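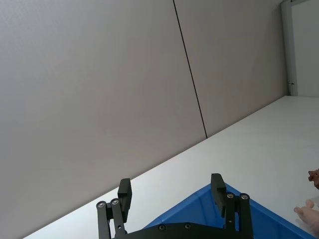
Anikó Vass reckoned that the arms would either take her job or make it duller, and she told us so on the first morning we switched one on.

Plendico > About us > How we work

Search this site Enter a word or two Go

About Plendico

We sort and repack mixed goods for other companies: returned toys, spare parts, craft supplies, shop samples, anything that turns up in one box and needs to leave in several. We started with 14 people and a lot of sticky tape. Now there are 40 of us, and a good share of the picking out of bins is done by robot arms with two-fingered grippers.

We love this work, and we love it more since the arms came! Bin picking used to mean leaning and reaching all shift long, and the people who did it went home with sore shoulders (ask any of us who were here before Givby, our first cell, was up and running). The arms do the reaching now. People decide what goes where, look over the odd items and teach the arms how to pick up things they haven't met before – soft things, lumpy things, things with bits sticking out.

What changed for us

Anikó's job did change. She used to pack at bench two and now she runs the training sessions for Sarkodon, our second cell, where she guides an arm through a pick again and again until it copes without her. She still thinks parts of it are dull. She also asked for shorter turns at the cell, and she was right, so everyone swaps after 40 minutes and does something on their feet.

Ysaline Rolland looks after the list of awkward objects, which stood at 123 when we last updated this page. Anyone can add to it. Some of the best entries come from the packing benches, where people have handled this stuff for years and know exactly which toy will slip and which one will snag.

Pay was the other big question. We agreed before the first arm arrived that learning to run a cell would count as a skill and be paid as one, and that training would happen in working hours. So far 21 of us have done it, and the next group starts in November.

Where we are going

Chauvin is the next cell, and it will take on small, light returns. We are still arguing happily over where to put it – the packers want it by the windows, the drivers would like it anywhere else. If you would like to come and see the cells running, get in touch and we'll find you a pair of safety glasses.

Contact us | © Plendico | Back to top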